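Print | E-mail
August – by Ilídio Godinho

# Illusia: a list of printmaking terms in three languages

Illusia is a small collection of words used in printmaking workshops. It gives each term in English, German and Portuguese, with a short definition and, where we could find one, a sentence showing how the word is used. The present version has 1070 terms. We started it because our students come from many places and the same tool had a different name at every press.

## Content

The list is one file, illusia.csv, with one term in each row. The columns are: term_en, term_de, term_pt, technique, definition, usage, source, checked_by. Techniques covered are etching, drypoint, woodcut, linocut, lithography and screen print. Monotype has only 27 terms and is the weakest part. Bookbinding is not included, even if many people asked for it.

## How it was made

The English definitions were written by Marlene Wendt from her teaching notes. Catarina Bastos made the Portuguese column and compared it with older handbooks. In 42 rows she gives two forms, one for Portugal and one for Brazil, divided by a semicolon. Please do not split these rows when you import the file – the script will then lose the definition.

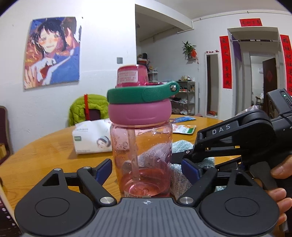
Department of Graphic Arts, Pramanik School of Drawing and Print

## Known problems

- 55 German terms have no usage sentence yet.
- "Plate tone" and "surface tone" are two rows, but some printers use them as the same thing. We left both.
- The column checked_by is empty for lithography. Mebrat Hadgu is reading this part now.
- Accents may break if you open the file in an old spreadsheet program. Choose UTF-8 by hand.

## Use

You can copy, change and print the list for teaching, also in a paid course. Please keep the source column, as several definitions are based on the notes of other workshops. If you put it on a wall poster, write the version number somewhere on it.

## Corrections

Send corrections to Ilídio Vieira at the department office, with the row number and the term in English. Changes to definitions are discussed first – spelling mistakes we repair directly.

Print | E-mail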